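3.2 Set-up and garment handling

The build was carried out in a family living room, with printing and wiring done in the shared workshop at Promgate. Both arms were assembled from the Masum plans by one person, Sibel Duman, and bolted to a common base. The grippers have two fingers each and are driven by Lenz servos. Power and signal cables run outside the arms, which made repairs simpler but limited how far the wrists could turn before a cable pulled tight.

We did not clear the room for the trials. Toys stayed on the floor and the furniture was left where the household keeps it. Laundry was placed in a heap on a low plastic stool (Figure 2), and each trial began with one gripper taking hold of the uppermost garment.

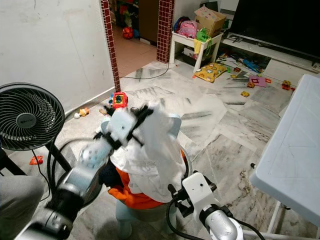

Figure 2. Left gripper lifting a white cloth from the pile, with the right gripper close to the laundry.

A trial ended when the garment had been moved clear of the heap or when 40 seconds had passed. We ran 18 trials with mixed clothing and recorded 15 as successful. In the other three, the fingers closed on two layers at once and a second garment came up with the first. Slowing the closing speed did not help. Gripping nearer to a fold did, although the operator had to choose the point by hand.

Control was by a pair of hand-held leader arms connected through the Wirkance board. Delay was small enough that the operator did not mention it, but we did not measure it separately. The base shifted slightly on the tiles during fast movements, and rubber feet were fitted before the folding trials described in Section 3.3.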